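Notebook — 5/25/23
Filed under: Shop Notes / Robot Cell

Read the Grandov handling guideline again, rev 4. Still not convinced. It wants 80 percent of rated speed as the ceiling near any fixture, and never says where 80 came from. Larasati asked them in September and got the same paragraph back.

Liudmyla likes the fingertip inspection rule. Fine, but "inspect for wear" with no limit is a signature box. Two of us would pass and fail the same pair.

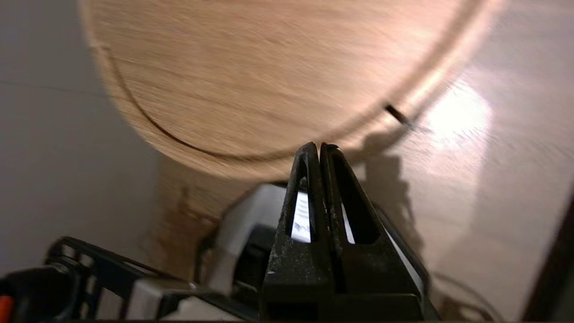 Clearance is the clause I trust least. It gives one number, 5 mm, for parts of every shape, and assumes the approach is to a flat side. On the round wooden piece the closed fingertips come up almost to the lower rim, and the rim curves away from them — so measured from where? Qistina says nearest point. Afiq says along the approach. The text supports both.

Not signing off until Grandov picks one.

3 comments · 0 shares

Related entries
Jugah cell: cable routing, again
Who owns the stop button checklist?
Form 2602, second attempt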